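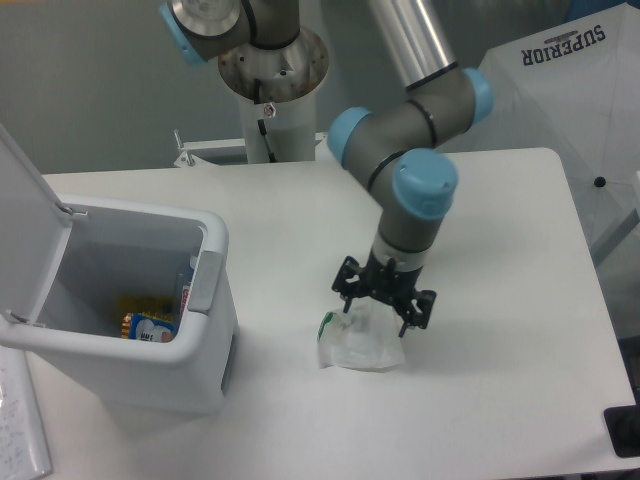
Soft plastic is most of what goes in my kitchen trash, Setareh Ranjbar wrote under the last post, and I would like to know which of it I can keep out. She asked whether the open day at Trotorberg would cover that. It did, partly, so I'll put that near the top.

12 shares
3 comments

The short version for Setareh: clear bags and plain film can go in the soft plastic drop-off if they are clean and have nothing stuck to them. Snack wrappers can't, at least not at Trotorberg. Many of them have a thin metal layer bonded to the plastic, and the plant has no way to separate the two. A bag with a label, like the crumpled one on the white table with the small green-and-white label at one end, is fine once the label has been peeled or cut off. I had been throwing those out whole.

Trotorberg is the sorting plant on the Siltow road, and the open day was on a Tuesday, which kept the numbers down. Parking was on the gravel lot past the truck scale. You sign in at a window, get a vest and ear plugs, and wait in a hallway until there are enough people for a tour. My group went in at 10:30.

The first stop was the receiving floor. Trucks back in and dump, and a loader pushes the pile toward a conveyor. It smelled less than I expected, although the guide said to come back in August. From there a metal walkway runs along the belt. Cardboard comes off first, then paper, then cans. Film gets pulled by hand before it reaches the rollers, where it wraps around the shafts. They stop the line every day to cut it loose, and the guide had a knot of it on a hook to show us. It was as thick as my arm and you could still pick out bread bags in it.

Bales are stacked at the far end. The plant shipped 301 of them in April, mostly cardboard. Film was a small share, and they sometimes have to wait weeks before a buyer will take a load.

After the walkway we went back to the front building for the household part, which was more use to me. It dealt with what people have at home: small bins, bags, boxes, wrappers. The white bin with the flip lid is a common size for a desk or a bathroom, and the things in it were the usual mix. The yellow snack wrapper is trash. So is the blue-and-white package if it's lined with foil, and recycling if it's plain card. Anything tall and narrow depends on what it's made of, so a card box gets flattened and a plastic tube has to be emptied first.

I asked about lids. I have an older Birko bin at home and the lid hinge has cracked twice. Catalina Alarcón said Mousavi in Siltow sells replacement hinges if you bring the old one in, and that it's worth getting metal if they have it. I haven't been yet.

Other things I wrote down:

Leave caps on bottles.
Don't bag your recycling. The bags go in the film problem above.
Receipts are trash.
Pizza boxes are fine with the greasy part torn off.
Small paper scraps go inside an envelope or they fall through the screens.

The tour and the talk together took about two hours. There was coffee in the hallway and a table of leaflets, one of which has the drop-off hours for soft plastic. The container is by the exit gate and you don't have to cross the scale to reach it.

Children are allowed on the tour if they can manage the stairs. Wear closed shoes. They turned away a man in sandals in the group ahead of mine, and he sat in on the talk instead.

200 views
Share this post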